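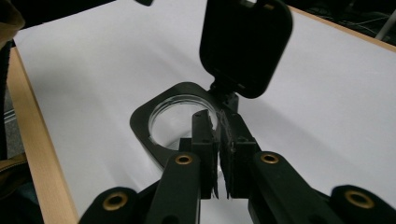 Kumiko Kaneko
Contributing editor, robotics and automation

Teaching by demonstration (robotics)

Teaching by demonstration is the family of methods where a person shows a robot a job and the robot's software works out how to do it from the recordings. You'll also see it called learning from demonstration, imitation learning, or (in older shop-floor manuals) lead-through teaching. I've been editing this entry for a while now, and I still think "showing" is the best everyday word for it, so I'll mostly use that.

The showing can happen in a few different ways, and people mix them up all the time, so let me take them one by one.

Hand guiding

The oldest way is to grab the arm and move it. The motors go soft, you push the wrist where you want it, and the controller writes down the joint angles as you go. Paint-spraying robots were taught like this decades ago, and plenty of small shops still do it. It's wonderfully direct! The trouble is that you're shoving a heavy arm around, your hands are in the way of any camera, and anything that needs a quick flick of the wrist comes out slow and a bit drunk-looking.

Remote control

The next way is teleoperation, where you sit or stand apart from the robot and drive it. The controls might be a joystick, a headset with hand controllers, or a smaller copy of the arm (the leader) that the real one (the follower) mimics joint for joint. I learned on a leader arm at the Londach workshop and loved it after the first afternoon, though the first hour was humbling. You can't feel much through most of these setups. You squeeze until the picture on your screen says you've squeezed enough, and then usually a little more. Some rigs send force back to your hands, which helps a lot with plugs, lids and anything that has to seat.

Remote control has one big thing going for it – whatever you record, the robot can do, because the robot did it.

Hand-held grippers

Then there's the way I use most, which is to leave the arm out of it. You carry a gripper in your hand, with a camera fixed on it looking down at the fingers, and you do the task yourself. The camera sees more or less what a wrist camera on a robot would see: the finger linkages running up from the bottom, the pads, and whatever is between them. Later, software estimates how the gripper moved through space and how wide it was open, and a policy is trained on those two things plus the video.

Picking up a part by its stem is a nice case to think about. With black pads pinched on a black plastic stem, over a sheet of white paper, the outline of the part against the paper is easy to read, but the place where pad meets plastic is dark on dark. Add a clear ring in the holder, with the paper showing through it a little gray and bent, and you've got a part that a person understands at a glance and a vision model may well find confusing. A pad can also cover part of what you're trying to look at, as the left one does with the ring here. So you learn to come in from an angle that keeps the useful bit in view for as long as possible.

I like plain paper as a work surface for first sessions, but I wouldn't stay on it. A policy that has only ever met a white background tends to get fussy about wood.

How much showing is enough?

It depends on the job, and anyone who gives you one number is guessing. At Gotstead, Frøydis Lie and I got a simple pick-and-place working on 30 demonstrations with the part always starting near the same spot. Once we let it start anywhere on the table, at any rotation, we wanted up to 600. Frøydis reckons the variety matters more than the total, and I agree with her, mostly. (We still argue about lighting.)

Keep your style steady, too. If one person grips the stem and another grips the rim, the model can land somewhere in between and grip neither. We had 6 people recording on one project, and it took us two rounds of practice before the grasps looked alike.

Known problems

Small errors pile up. The policy drifts a little, sees something the demonstrator never saw, and drifts more. The usual fix is to record some recoveries on purpose – start badly, then put it right – and mix them in. Hand-held recordings have a problem of their own, in that your arm can reach places and turn at speeds the robot's can't, and those takes have to be thrown out or slowed down.

Terms differ between groups. The Huamán notes say "episode" for one complete recording, the Tronetti handbook says "take," and I switch between them without noticing.

See also: Behavior cloning; Leader-follower arm; Parallel-jaw gripper; Wrist camera

Last revised 2024-05-28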